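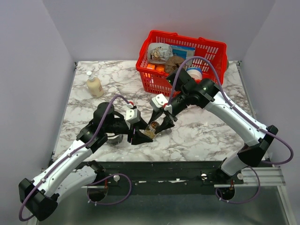

Siobhán Dolan

I spent most of last week hanging around the Clatik lab, and I have a new respect for jar lids. The group there put out a short report on 18 Aug 2018 about teaching two robot arms to work on the same object together, and I got to sit in the corner with a notebook and ask annoying questions while they ran things (they were very nice about it).

The method is called Aren, and the idea behind it is pretty easy to follow, even for me. Most two-arm setups pick one arm to be the boss. The boss arm plans its move, the other one plans around it, and if the boss changes its mind the helper has to start all over. Aren drops that. Both arms plan for the object first – where it should be, which way up, how much it's allowed to tilt – and then each arm works out its own part of getting it there. They trade those plans back and forth many times a second, and neither one gets the last word.

Jars turned out to be the hard case, and the one everybody in the lab wanted to talk about. A clear jar is tough for a camera system to start with, and a round one gives two fingers very little to hang on to. If one gripper pushes a hair too early the jar tips toward the other one. With the older method that second arm would usually back off and start over, and you'd sit there watching it think. With Aren the second arm takes the tilt as news and adjusts its fingers to suit. It looks a lot like what you do yourself when a friend hands you something awkward.

The numbers, for those who like them: the team trained on 1242 demonstrations, all done by people steering both arms by hand, and then tested on 121 grocery and bathroom items. They ran 800 trials in all. The old boss-and-helper method got a little under half of its handovers right. Aren got 70 percent. That's a big jump, though I'd point out (and they point out too, on page two of the report) that it still leaves plenty of dropped and fumbled stuff. Tall bottles with pumps on top are still a pain, and so is anything in a floppy bag.

I asked why they bother with shopping baskets and supermarket things when they could be using nice plain blocks. The answer was that blocks are too kind. Every block in a set behaves like the one before it. A red basket with a plastic bag, a tub and a few packages in it is a mess by comparison, and the arms have to deal with slotted sides and a thick rim on top of everything else. The earlier version of the work, done under the name Nic Giolla, was all blocks, and its scores looked wonderful right up until somebody tried it with groceries. I kind of love that they wrote that down in the report!

The other part I found interesting is how little force data they use. I had assumed the grippers would need some fancy sense of touch for this kind of thing, but most of the timing comes from how the joints are moving and from the camera view of the table. There's a section on adding touch later, and a longish argument about whether it would help with glass or just slow everything down. Opinions in the lab are split, and I heard both sides over lunch, twice.

Next up is a joint test with Bukmont, who want to see if the same planning works for packing orders at a bench where the items change all day long. That one will use the same pair of arms but a much bigger pile of goods, and the team wants to cut the number of demonstrations way down, because steering two arms by hand for hours makes your shoulders hurt. I tried it for a few minutes and managed to knock a tub over with the wrong arm, so I believe them.

The report is free to read on the Clatik site, and the trial logs are supposed to go up there once they've been cleaned up a bit. If you only read one part, go for the section on failed handovers – it's the longest one in there and has the best charts.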